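Writing workshop notebook - nonfiction group
28 November 2019

Present: me, Cherry Mae, and four from the October intake. We worked on the long draft about the Nedelcu bakery, which is now 113 pages. Too long, we all agree, also the author.

Main question today: where does the essay stop being about the bakery and start being about the mother? Cherry Mae thinks page 9. I think it is page 40, when the oven is sold. We did not decide. I marked both places in pencil and the author will read both openings aloud next time.
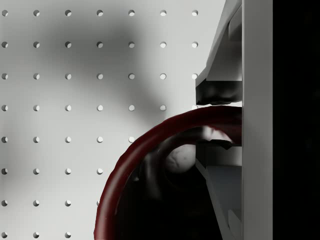

Pegboard and the dark red ring.

Notes on tense. The author writes the childhood parts in present tense and the hospital parts in past tense. When I read at home this bothered me, but when I heard it read aloud I stopped to notice it. Maybe keep. Check the two paragraphs where the tense changes inside one sentence, those are only mistakes.

Cut so far:
- the history of flour prices (two pages, well researched, no one missed it)
- the second dream
- all sentences that begin with "Looking back"

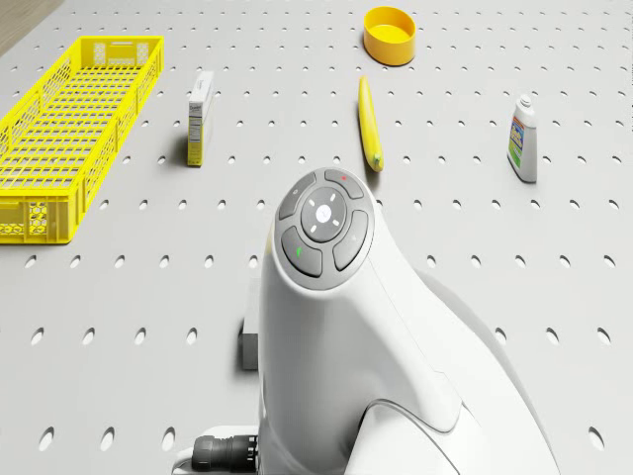
Things to try before next meeting

1. Write the scene at the bus stop without any dialogue. The author does not remember what was said and the invented lines sound like television. Cherry Mae Manalastas had the same problem in her Donditz piece and solved it by writing "I have lost what she answered." I would like to borrow this method, with permission.

2. Ask the brother if he agrees to be named. If not, use an initial.

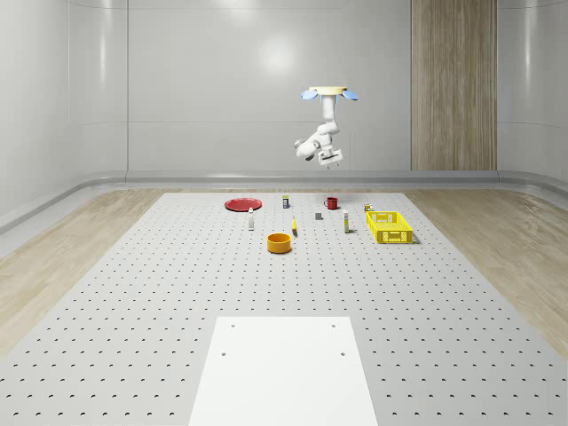

Picture: Plultance

3. Reading for all: the last essay in the Flamum anthology, the one on translation. It is six pages in my copy and it changes subject three times. Please mark where you feel the change, not where the white space is.

My own draft: no progress. I moved the first paragraph to the end and then back again. I still do not know if "memoir" is the correct word for something where I am present in only 6 pages - Cherry Mae says to leave the label to the editor and finish the middle part. I will bring the middle part.

To print: bus stop pages, one copy each.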